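Widosdale Residents' Forum > Streets and Public Works > Crosswalk timing and leading pedestrian intervals
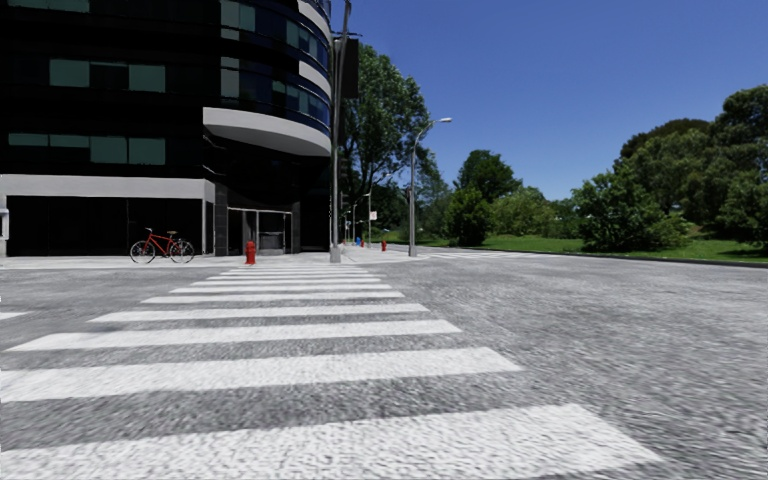

What is a leading pedestrian interval?
It is a short period at the start of the signal cycle during which pedestrians receive the walk signal while all vehicle signals remain red. The length is set in the controller and varies by intersection.

Posted by: Forum_Moderator
This thread has been opened to receive comments on the proposed signal changes on Venckus Avenue. Under the proposal, walk signals at three intersections would begin 3 seconds before the green for turning traffic. Members are asked to identify the intersection to which each comment refers. General complaints about parking should be placed in the parking thread.

Posted by: nquach_district2
On behalf of the Oltance Street Block Association, I wish to record our support for the proposal. Our members have requested a change at Venckus and Oltance for several years. The present walk phase is 23 seconds, and residents of the senior apartments report that turning drivers frequently enter the crosswalk during the first part of it. We ask that the interval be in effect at all hours, including overnight.
Ngân Quách
Oltance Street Block Association

Posted by: Eastbound_Commuter
I must respectfully disagree with the previous member. The evening queue on Venckus already extends past the pharmacy, and any time taken from the green phase will lengthen it. The notice circulated to households contains no estimate of vehicle delay. I would ask that the proposal be held until one is supplied.

Posted by: L_Van
With reference to the comment above, the notice does address this matter, although it does so in the attachment and not in the letter itself. The total cycle length would stay as it is. The 3 seconds would be taken from the Venckus green only, and the side streets would be unaffected. I do not dispute that there is a cost to drivers. In my view it is a modest one.
Lâm Văn

Posted by: Eastbound_Commuter
I thank the member for the correction and have now read the attachment. It states that counts were taken in December. Traffic in December is not representative of the school year, as two of the weeks are holidays. My objection stands with respect to the data.

Posted by: route140rider
A separate point concerning bus service. The 140 turns right from Oltance onto Venckus and is regularly late at that stop. Has the transit office been consulted? A right-turning bus must already wait for people on foot, and I am unable to determine from the notice whether the change would help or hinder it.

Posted by: nquach_district2
In reply to route140rider, our association put that question to the streets office in writing and was informed that a response would be provided before the comment period closes. It will be posted in this thread upon receipt.

Posted by: hollis_fern
Would the signals be accompanied by an audible tone? My husband has low vision and relies on the sound of parallel traffic to know when to cross. If the walk signal begins while that traffic is still stopped, he will not have the benefit of the additional time. I support the change only if tones are included at all three locations.

Posted by: L_Van
The member raises a serious omission. The attachment mentions audible signals at Venckus and Oltance alone. I would encourage her to submit the comment formally under file number 2232, as remarks made on this forum are not entered in the record.

Posted by: Eastbound_Commuter
On the subject of tones, I am in agreement with hollis_fern.

Posted by: Forum_Moderator
Two posts concerning the Divutent garage have been moved to the parking thread. Members are reminded that written comments must reach the streets office by 5 p.m. on the closing date printed in the notice.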